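In defence of leaving the fruit out

Oct 16, 2022

My friend Nabila Ait Ali keeps her fruit in the fridge, all of it, bananas included, and we have been having the same good-natured argument about this for the better part of our adult lives. She says fruit keeps longer in the cold. I say that fruit you can't see is fruit you don't eat, and that a pear which lasts until the middle of next month in the bottom drawer, behind the leeks, has not done anybody much good by lasting. We had another round of it over lunch last week and I came home with so much still left to say that I thought I had better write it down here and spare her the telephone call.

I grew up in a house where the fruit lived on the table. There was a big brown dish that my mother had bought from a shop called Tazi, long since closed, and whatever was in season went into it in a heap, with the oranges at the bottom because they could take the weight. You passed it on the way to the back door and you took something. I don't remember ever being told to eat an apple. I do remember being told to leave some for other people.

When I moved into my own flat I had no table to speak of and a great deal of worktop clutter, so the fruit went into the salad drawer like everyone else's, and for two years I think I mainly bought grapes in order to throw them away. I would find them in their bag, gone soft and a bit winey, and feel dreadful, and buy some more. Then one January my neighbour Siham El Sherbiny, a very sensible woman, gave me a plate as a thank-you for watering her plants, and as I had nowhere to put a plate that size I left it out, and as it looked silly with nothing on it I put some plums there. They were gone by the next evening. I've never really looked back.

Now, I should be fair to Nabila, because she will read this. She is quite right that grapes and berries go over faster in a warm kitchen, and if you buy a great quantity at once you would be foolish to leave the lot sitting out. My answer is that you needn't leave the lot. Keep the bulk of it cold by all means, and bring out what the household might reasonably get through in a day. It takes no time at all if you do it while the kettle is on, and you get the pleasure of choosing, which I look forward to more than a grown woman probably should.

She is wrong about the bananas, though, and I won't be moved. A banana from the fridge has a grey, sulky skin and tastes of very little. Let it sit in the room and go freckled, and if it goes too far then you have the beginnings of a cake.

I have come round to plates over bowls, too, which I know will sound like fussing. A bowl is handsome and it holds more, but things get lost in it. The one at the bottom is always the one that's turning, and it takes its neighbours down with it, and you only find out when you see the little flies. My cousin Amr Alaoui has a lovely deep one, turned from olive wood, and I have personally taken a lemon out of it that was green right through. On a plate there's no bottom layer to speak of. You can see how everything is getting on.

And it needn't be a full plate. I think people are put off by those pictures in magazines, where there are nine kinds of fruit piled up with the leaves still on and somebody has plainly been at it with a spray bottle.

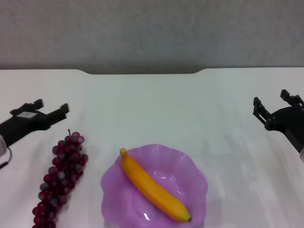
One banana and a bunch of grapes will do very nicely for a household of two, and if the grapes are the dark sort and the plate has a bit of colour to it, you have something cheerful to look at over your tea as well. I like the grapes beside the plate as much as on it, as it happens. They roll less than you would think while they're still on the stem, and you can pull them off as you go past.

What does help is a clear table. I have noticed that the fruit gets eaten in direct proportion to how little else is near it. If mine has to share with the post, my reading glasses, a screwdriver and the catalogue from Brinen that I keep meaning to cancel, it might as well be back in the drawer. So I give the table a wipe after supper and put everything else away somewhere, even if somewhere is only the chair.

Nabila's last word at lunch was that she lives alone, has a small kitchen and dislikes looking at food when she isn't hungry. I had no good reply to the last of those and I still haven't. But I did take her a small blue plate when I saw her yesterday, with three satsumas on it, and she put it down by the bread bin and said she would think about it.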